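Projeto de Semestre: um módulo de arrumação para a entrada de um apartamento pequeno
Relatório final, Oficina de Equipamento Doméstico

Por que escolhi a entrada

Moro num apartamento em que a porta da rua abre quase direto para a sala, e tudo o que chega comigo fica pelo chão: sapatos, mochila, guarda-chuva, as sacolas do mercado (às vezes ainda com coisas dentro!). Quando a professora pediu um problema real, de casa, eu nem precisei pensar muito. O meu estava ali e eu tropeçava nele todo dia.

A ideia inicial era um armário fechado, com portas. Desenhei 4 versões e todas esbarravam na mesma coisa, a porta do móvel batia na porta da rua. Aí passei para um nicho aberto, em pé, que pudesse ficar sozinho ou encostado a outros iguais. Dei a ele o nome de Junden, que não quer dizer nada, mas soava bem e coube na etiqueta.

O que eu já tinha visto por aí

Antes de cortar qualquer coisa, fui olhar o que existe pronto. O Skikeo é bonito, mas raso demais para um par de botas. O Pronent resolve a profundidade e perde no peso, e eu queria uma peça que desse para mudar de lugar sozinha, sem chamar ninguém. O que mais me ensinou foi um banco antigo da Lehtinen que fica na casa da minha avó: a parte de baixo é toda vazada e as coisas entram sem a gente precisar mirar. Foi daí que tirei a proporção mais alta do que larga.

Montagem

Passei três tardes na oficina. Na primeira só medi e risquei, e mesmo assim errei uma lateral (medi pelo lado de fora, esquecendo de descontar a espessura do fundo). Na segunda cortei de novo e montei a seco. Ficou torto! Desmontei, lixei a borda e, no domingo, voltei para fechar tudo e dar a última demão.

Escolhi branco fosco por dentro e por fora. A entrada é escura, e o branco devolve um pouco da luz da sala. O brilhante ficava com cara de geladeira, testei num retalho e desisti na hora. A desvantagem do fosco é que ele pega marca com facilidade, e na parede direita, perto da borda da frente, dá para ver uma coluna de pontinhos cinza. Deixei assim, porque lixar de novo ia abrir diferença de tom.

A altura final foi de 70 centímetros. Por enquanto é um vão único, sem prateleira, com a frente toda aberta.

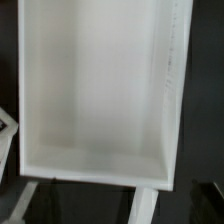
Custos e o que eu mudaria

Gastei mais em tinta do que esperava e menos em ferragem. Se fosse começar agora, faria um rebaixo no piso do nicho para segurar a água do guarda-chuva, coisa que só me ocorreu quando já estava tudo colado. Também quero fazer um segundo módulo, mais baixo, para servir de assento na hora de calçar o sapato. O desenho dele já está no caderno, falta acertar a largura.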